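Anyone used the Zenditz teardown package on desktop PCs?

Refurb & Recycling Floor > Equipment and Services

mnimri
Posted Monday, 9:12 am

We run a small refurb shop, mostly ex-office towers, and the owner has been talking to a sales rep from Zenditz. They sell a package: arm, gripper, a fixture plate for your bench, and a monthly service where their people "teach" the thing your jobs. The pitch is that it pulls memory and drives out of desktops while your techs do grading and testing. Contract is 18 months.

I have a bad feeling and would like to hear from people who don't get a commission. Has anyone had one on their bench?

– Maysoun

samer_a
Posted Monday, 9:40 am

Not Zenditz, but we had a Wernov demo unit two years back. It was fine on laptops with the bottom cover off and a mess on anything with cables. They took it away again and I didn't miss it. A tech with decent hands has both sticks out of a tower before the arm has finished deciding where it is.

Eighteen months is a long time to pay for that.

darwish_r
Posted Monday, 10:25 am

I wouldn't compare them, Samer. Wernov was a suction cup with a screen attached. We've had the Zenditz package on trial in our second room since July and it's a proper two-finger gripper with a camera close in, so you can see what it's going for. I'm not in love with it, but it's a different animal.

Got these off ours, a Dell tower on its side, panel off, cooler off:
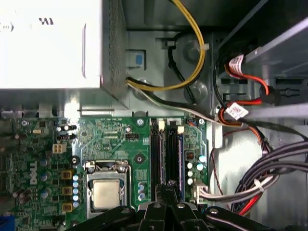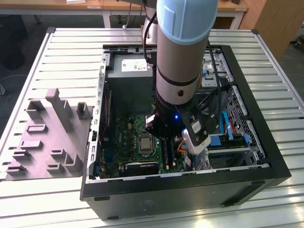
Same tower in all of them, gripper in the case.
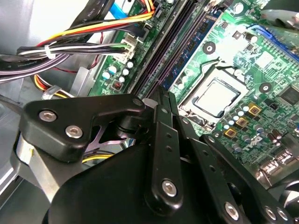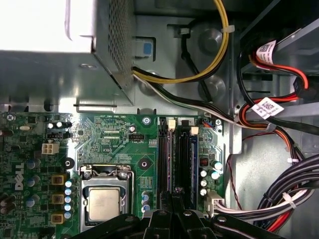 What I like: once a model has been taught, it's patient. It doesn't get bored at four in the afternoon and yank a SATA connector. What I don't like: the teaching. They told us a new chassis takes a morning. Our first one took 12 days of back and forth before I'd leave it alone with a customer's machine, and I still don't leave it alone for long.

mnimri
Posted Monday, 10:51 am

Thank you Randa, that's more than the brochure shows. The brochure has one very clean case with hardly a wire in it.

Who moves the cables? That's what I asked the rep and he talked about something else. Every tower we get has the power bundle draped wherever the factory felt like draping it.

darwish_r
Posted Monday, 11:03 am

You do. Or your tech does. Officially the service covers "routing variation", but in our trial that meant someone from support telling us to tuck the bundle back before starting. So there is a person standing there anyway, at least for now.

samer_a
Posted Monday, 11:10 am

So the person opens the case, takes the cooler off, tucks the cables, and then the robot does the easy bit. I rest my case.

oaoun
Posted Monday, 11:48 am

Samer, the easy bit is the one that wears people out. I had a guy off with his wrist for most of a season from doing memory latches all day. If the arm does the latches and he does the rest, I'd call that a fair swap.

My problem with Zenditz is the price of changing your mind. We looked at them and at Mudia side by side. Mudia is slower and uglier, but you can teach it yourself and stop paying whenever you like. With Zenditz, if the service lapses, you keep the hardware and lose the taught jobs. Read that clause twice, Maysoun.

mnimri
Posted Monday, 12:15 pm

I hadn't got to that clause. Reading it now. Good grief.

dima_t
Posted Monday, 1:30 pm

Going to disagree with Omar a bit. I've done the Mudia self-teach and it ate my evenings. "You can teach it yourself" means you WILL teach it yourself, because the phone line is one man called Hamdan who is very nice and always on another call. If you have a single tower model coming in by the pallet, either one can be made to work. If your intake is mixed, I'd buy neither.

Randa, have you had it bend anything? CPU sockets are what I'd worry about, with those black fingers working that close to an open one.

darwish_r
Posted Monday, 2:06 pm

No bent pins so far. One cracked memory latch, and I'm not certain it was the arm, as those old latches crack if you look at them wrong. Zenditz did pay for the board without arguing, I'll give them that. I asked for a damage figure from their other sites and I'm still waiting for one.

samer_a
Posted Monday, 2:20 pm

They'd have sent you the number by lunch if it was a good one.

oaoun
Posted Monday, 2:34 pm

Or they don't keep it. Equally bad if you ask me.

mnimri
Posted Monday, 4:47 pm

OK, I spoke to the owner. I'm going to ask for a trial on our own towers – ours, cables and all – with the teaching time written down, and the clause about taught jobs struck out. If the rep won't do that, we stay with screwdrivers. Randa, could I message you about the fixture plate? I need to know how much bench it eats.

darwish_r
Posted Monday, 5:02 pm

Sure, message me. Measure your bench first, and leave space beside the plate for the tower lying down.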